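Vumance Table Linens
Milura Tablecloth, Cluster weave
$152.00
In stock – ships in 2 business days

We have been selling the Milura for long enough now that a good many of our customers are on their second or third one, usually because a daughter or a sister came to dinner and went home with the first. It's a big, soft, easygoing cotton and linen tablecloth, the sort you can leave on the kitchen table all week and still be happy to see when company turns up on the weekend.

The cloth is woven for us at the Levchenko mill, on looms that run a good deal slower than most. The Cluster weave groups the threads in little bunches, so the fabric has a bit of texture under your hand and hangs with some weight at the corners (no clips needed on a breezy porch, or at least not many!). When it first comes out of the package it can feel a touch crisp. Give it a little time. By the time ours had been through about 40 washes it was as soft as an old shirt, and we liked it better than the new one on the shelf.
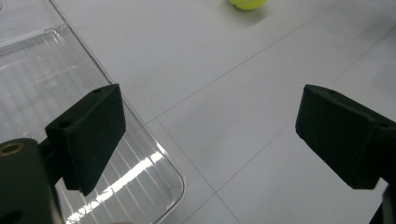
Click to enlarge

Measuring for a tablecloth is easier than people think. Measure the width of your table, then add the drop you'd like on each side and double it – ten inches or so is comfortable for everyday meals, and you can go longer for holidays if you don't mind it brushing your knees. The Milura is 52 inches wide, so it suits the narrower farmhouse and apartment tables best. If yours is wider than that, please look at our runners and placemats instead, or write to us with your measurements and we'll gladly help you work it out.

Care is simple. Wash it warm with like colors and go easy on the detergent. Tumble dry on low and pull it out while it's still slightly damp, then either iron it or just smooth it over the table with your hands and let it finish drying there, as we do most evenings. For red wine or berry stains, rinse with cold water from the back of the cloth as soon as you can. Please skip the bleach, even on the white – it wears out linen faster than ten years of family suppers.

Details
Fabric: cotton and linen blend
Width: 52 inches
Hem: 2 inches, mitered corners
Colors: oatmeal, white, slate blue, moss
Care: machine wash warm, tumble dry low

Moss is sold out for now and will be back in November. If you'd like a note when it arrives, leave your email address at checkout or send us a message. Napkins in the same weave are sold separately.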